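Nismont training center sets aside money for second two-arm station

The Nismont training center will buy a second two-arm robot station in the coming budget year and put off replacing its older conveyor line, according to a spending plan posted on Jul 16, 2023.

The plan covers one complete station, a set of spare gripper fingers, replacement cables and a service agreement. It also pays for 16 days of instructor time, to be used for setup and for writing new exercises. The conveyor line, which had been first on the list since March, moves to the following year.

Zarmeena Durrani, who runs the automation program, said the existing station is booked most of the week and that evening students often have to share a time slot. A second one would let the center run two groups side by side. The current station logged 797 hours of use over the past year, up from 535 the year before.

Two suppliers sent quotes. Chiu offered the lower purchase price but charges separately for wrist cameras and for each service visit. Provel's price includes the cameras and two years of support. The plan recommends Provel, with the order to go out once the final budget is signed. Delivery is expected to take 12 weeks.

Exercises at the center are done on a tabletop walled on three sides, with an arm mounted at each front corner and a camera on each wrist. Students begin with small parts placed between the two grippers and go on to handing a part from one arm to the other.

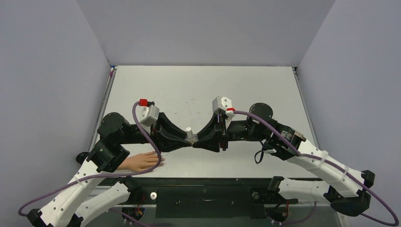
Tineke Mertens said she would have liked to see the cable budget doubled before any new arms were ordered. Cables and connectors wear out first, she said, and a station that is waiting for a cable is no use to anyone who has paid for the course. She also asked that the two stations use the same grippers so that spares can be shared.

The plan goes part of the way on both points. Spare cables are now a separate line, where earlier they came out of general repairs, and the order will ask for grippers that match the existing pair. If Provel cannot supply them, the center will buy two sets of fingers for each type and keep them in the parts cabinet.

Floor space is still being worked out. The new station is meant to go in room 601, which needs another power circuit and a wider bench. Bultach, the contractor for the electrical work, is to give a price before the end of the month. That cost is not in the equipment budget and will come out of building maintenance.

Course fees will stay the same for the fall term. Sign-up for evening groups opens when the delivery date is confirmed.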